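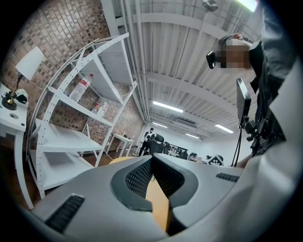 买机器人,要先准备多少钱?

我猜你的第一反应是:去看价签呀!我小时候也这么想。后来我长大了,工作就是帮大家算这种账,才发现价签只是一张长长单子上的第一行。今天我就把这张单子摊开,带你从头算一遍。

先问一个问题:你想让它干什么?

别笑,好多大人都会跳过这一步。他们看到一台会挥手的机器人,哇,好酷,马上就想买。买回来才想起来,自己需要的是把杯子放回架子上,而那台机器人只会挥手……

所以我每次都先拿一张纸,写一句话,比如:“我想让它把桌上的积木捡起来,放进盒子里。”这句话越清楚,后面越省钱。要捡积木,就得有手;要放进盒子,手就得够得着盒子。它需要跑步吗?不需要。那腿的钱就省下来啦!

再说说“手”。

机器人的手有个名字,叫夹爪。最简单的夹爪只有两根“手指”,一开一合,像你用夹子夹面包那样。别小看它,夹积木、夹瓶子都行。有的夹爪里面还贴着软软的垫子,夹东西时不容易打滑。

还有一种夹爪更有意思,它不装在机器人身上,由人拿在手里用。人拿着它去夹东西,旁边的摄像头把动作记下来,以后给机器人当“课本”。你想想,要是先用手拿的夹爪练习和记录,是不是可以晚一点再买整台机器人?我做计划的时候很喜欢这个办法,先花小钱,看看这件事到底值不值得做。

好,现在来算账。

假设我们学校有个小组,名字叫Zudach,想做那个捡积木的项目。我们用“金币”来当钱,这样不管你住在哪里都能算。

小组看中了一套叫Haketti的桌面机械臂,价签上写着2804金币。夹爪不包括在里面(对,常常要另外买!),他们选了Sakus夹爪,一个187金币。夹爪要买2个,一个用,一个备着。软垫子会磨坏,再留30金币买新的。

我们列个算式:

机械臂:2804
夹爪:187 × 2 = 374
软垫子:30
加起来:3208金币

你看,比价签多出了404金币!要是小组只存够了2804就跑去买,抱回家的就是一条没有手的胳膊,只能摆在桌上看。

有些东西不在商店里卖,可也要算。

第一样是地方。机械臂转起来要占一大圈,桌子得结实,旁边不能堆满书包。插座在哪里?电线会不会绊倒人?我有一次就忘了量桌子,结果东西到了摆不下,又去借了一张大的,搬得我满头汗。你可以拿一根绳子,剪成和机械臂一样长,一头按在桌子中间,另一头拉着转一圈,绳子扫过的地方都要空出来。

第二样是时间。机器人买来不会马上干活,得有人教它,教的时候还会出很多错。积木掉地上,捡起来;又掉了,再捡起来。如果小组想在十二月的学校开放日上表演,总不能十一月底才下单吧?我会从表演那天开始倒着数:留几周练习,再往前留几周安装,再往前还要留送货的时间。数到哪里,哪里就是最晚该下单的时候。

第三样是坏了怎么办。什么东西用久了都会坏,机器人也一样。买之前我一定会问卖家:零件能单独换吗?要等多久?谁来修?如果夹爪坏了就得换整条胳膊,那我可要再想想了。

那要不要买最贵的?

我的回答是,回去看看你写的那句话。有一家叫Corrigan的店,货架上也许有更大、更快、更闪亮的型号。可是积木很轻,慢一点捡也没关系,大力气用不上。要是下次你想搬一箱苹果,那就得重新写一句话,重新算一遍。

钱不够也别急。可以先借,可以和别的班合着买,也可以找二手的(记得请大人一起检查电线和插头)。还可以先用纸板做一个假夹爪,自己拿着夹积木试试看。我做过一个,丑得很,但是我一试就发现积木太滑,后来才知道软垫子的钱一定要留出来。

轮到你了!找一张纸,第一行写你想让机器人干的事,下面写它需要的零件、地方和时间,每样后面画一个小格子填金币。填不出来的格子先空着,拿去问老师或者爸爸妈妈,问到一个就填一个。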